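Teleop demos at a sink: hand keeps losing the bowl near the rack

Posted in Teaching by Demonstration

Selvaraj Ranasinghe
I'm recording remote-control demos for a dish task. Two arms, five-finger hands, head camera. The task is to pick up a ceramic bowl and put it in the drying rack. I have 115 episodes so far and I threw out 70 of them. Most of the bad ones fail at the same point: I get the bowl over to the rack, start to lower it, and the fingers slip on the rim. I drive both arms at once and I have no force feedback. Should I change the grip, slow down, or just record more and let training sort it out?

2 replies

Loredana Caputo
Don't record more yet. If most of your demos fail at one spot, the policy will be weak at that spot too. Fix how you do it by hand first.

We had the same problem on the Undley kitchen setup. We were taking the bowl by the rim and then trying to turn it while lowering. Now the bowl gets tilted on its side up high, over the rack, and we hold there for a moment before going down. The left hand stays open over the other basin and does nothing.

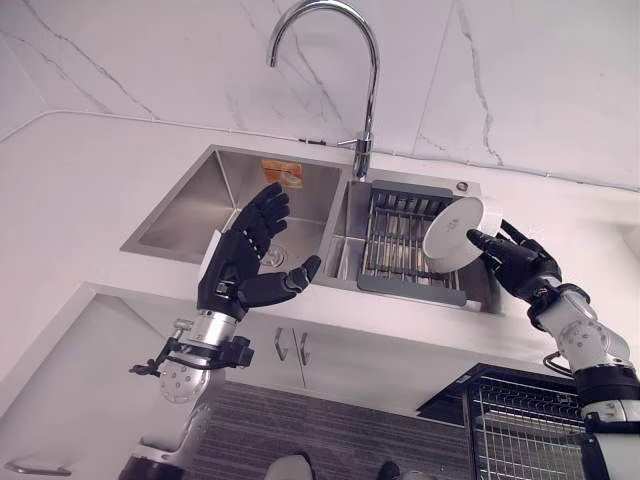 What we changed, in order

1. Turn first, lower second. Once the base faces sideways, don't rotate the wrist again until the bowl is in the rack.
2. Wrap the fingers around the rim. Pinching with two fingertips was where we lost most of ours.
3. Park the idle hand in the same place every episode. If it drifts around, the policy learns the drift.
4. Check the head view before you start. With our arms the right wrist can hide the rack, and you end up lowering blind.

After that we kept 3 out of every 4 takes, which was good enough for us. Also go through the 45 you kept and see if the wrist turns late in those. I'd drop any that do.

Groler
Slow down. Also try a plastic bowl, they're easier to hold.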